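Keeping Oil and Grease Out of the Creek: Tips for the Home Workshop

When I moved into the house on Rankin Street, the storm drain at the end of my driveway was the last thing on my mind. Then my neighbor Efua Kpodo walked me down to the creek one evening in July and showed me the rainbow sheen under the footbridge, and I have been a bit of a bore about drips and spills ever since! Most of what follows costs next to nothing, and you probably own half of it already.

Catch the drip before it lands

Slide an old baking sheet lined with cardboard under the mower or the car whenever it's going to sit for a while. Change the cardboard once it looks dark all the way through. If you're draining oil, use a pan with high sides and give yourself plenty of time - I've rushed it twice, and both times I was on my knees with a bag of cat litter until supper.

Check the floor under the bench as well, where spills like to creep off and hide. A flashlight held low and sideways will show up a greasy patch you'd never notice standing up. 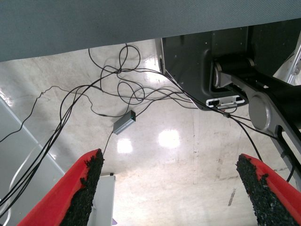 Soak it up dry

Keep the hose well away from a fresh spill, please. Pour on clay cat litter or sawdust, grind it in gently with an old shoe, and leave it overnight. Sweep up in the morning and do it again if the spot still feels slick. For what's left, a little dish soap and a stiff brush will do, and blot up the suds with rags so they don't run down the driveway.

Mind the rags

Oily rags can heat up all by themselves when they're wadded in a corner, and the ones with linseed oil on them are the worst. Spread them flat outdoors, away from the house, until they're dry and stiff, then put them in a metal can of water with a tight lid and ask your local waste office where to take it.

Save up the old oil

Pour used motor oil into a clean jug with a screw cap, label it, and don't mix anything else in with it - no antifreeze, no paint thinner. Plenty of auto parts stores will take it off your hands, but call first. I take mine in when I have 2 jugs full, and I wedge them upright in a milk crate for the drive.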